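Farkside stacking task
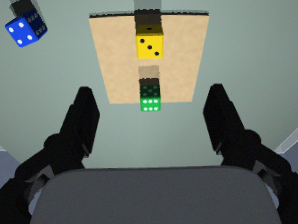 The Farkside stacking task is a test used in robot learning research to measure how well a control policy trained in simulation can place small objects on one another in an order given to it in words or as a short code. It was set out by Snædís Kragh and Hường Vương in a technical report dated 12 May 2018, and takes its name from the workshop where the first trials on a real arm were run. Only three objects are used, all of them dice, and they differ in colour: one yellow, one green and one blue. The view given to the policy comes from above the gripper, so that the palm and both fingers are always part of the input and the policy must learn to tell its own black fingers from the things it has to pick up. A square tan board marks the building area, and dice may start on it, off it or across its edge, as the green one does when it overhangs the side nearest the gripper.

Background

Earlier stacking tests mostly used plain cubes. Kragh and Vương argued that plain cubes hide a common fault, in which a policy learns to grasp a block by its outline and takes no notice of which way up it is. Dice have the same outline as cubes but carry a different mark on each face, so a request can name the face that must end up on top. A policy that ignores the marks can still build a neat stack and fail the trial.

The simulated version was written first. It runs on Clisteck, a physics package kept up by a small group under Drahomíra Lukáč, and was later joined to the Drivero control library so that the same commands could be sent to a real arm.

Method

Each trial begins with the three dice dropped at random positions and angles within reach of the arm. The policy is then given an order, for example blue at the bottom, green in the middle and yellow at the top, together with a face value for the uppermost die. It has 60 seconds of simulated time to finish. The trial counts as passed if all three dice are stacked on the board in the right order, the correct face is uppermost, and the stack stands for 4 seconds after the gripper has let go.

Training is carried out in two stages. In the first, the policy copies recorded demonstrations made by a person steering the simulated gripper with a hand controller. In the second, it practises alone and is rewarded for each die placed correctly. Colours, lighting and surface texture are varied a little between trials, a practice usually called domain randomisation. The weight of the dice and the grip of the finger pads are varied as well.

A die that starts with the wrong face up has to be turned over. The report allows this to be done in any way the policy finds. Most trained policies pinch the die on two sides, lift it, tilt the wrist and set it down on a new face. A smaller number push the die against the rim of the board until it tips.

Results

The report compared two ways of training over 25 separate runs each. Policies trained by copying alone reached a pass rate of 26 per cent. Policies that went through both stages reached 60 per cent under the same conditions. The most common cause of failure in both groups was a grasp that closed off centre and turned the die in the fingers, leaving the stack to topple when the next die was added.

Dice that began partly off the board were harder than those lying flat on it. Liên Phí, who repeated the work the following February, found that many of the losses came from policies that tried to grip such a die as if it were level. Adding more starts of this kind to the demonstrations removed most of the gap.

Criticism and later versions

Hạnh Văn questioned the use of a single fixed viewpoint relative to the gripper. In her view the fingers can hide the target in the last part of the approach, and a second view from the side would give a fairer test of the control method itself. Kragh replied that the hidden view was part of the difficulty and should be kept.

A variant known as the Phùng set adds a tray with a raised lip and drops the face value from the order. It is easier to run on real equipment, but its scores cannot be compared with those of the original task.

See also

Domain randomisation
Imitation learning
Parallel gripper
Sim-to-real transfer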